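Questions fréquentes sur le blog
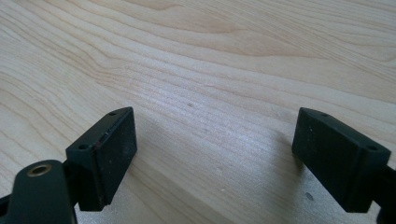 Qui tient ce blog ?
Bình Mạc, depuis l'appartement d'Inwood. Jabari Chege relit les articles et signe ceux qui parlent de peinture.

À quel rythme publiez-vous ?
Deux articles par semaine, un seul en mars pendant les travaux de la cuisine.

Où trouvez-vous vos meubles ?
Surtout en brocante et au dépôt-vente Laston. Le buffet du salon a coûté 70 euros, poignées comprises.

Quelle est la couleur du couloir ?
Le gris-vert Milel, en mat. Il a fallu trois couches sur l'ancien jaune.

Puis-je reprendre vos photos ?
Oui, une par article, avec un lien vers la page d'origine. Pour un magazine ou une boutique, écrivez-nous d'abord.

Acceptez-vous les articles sponsorisés ?
Non. Le tissu Thorlacius des rideaux a été payé plein tarif.

Comment participer au tour des lecteurs ?
Envoyez le lien de votre billet par le formulaire de contact, cinq photos au maximum. La prochaine sélection ferme le 29 avril 2019. Les billets déjà parus ailleurs sont acceptés.

Mon commentaire n'apparaît pas.
Ils sont validés à la main, le soir en général.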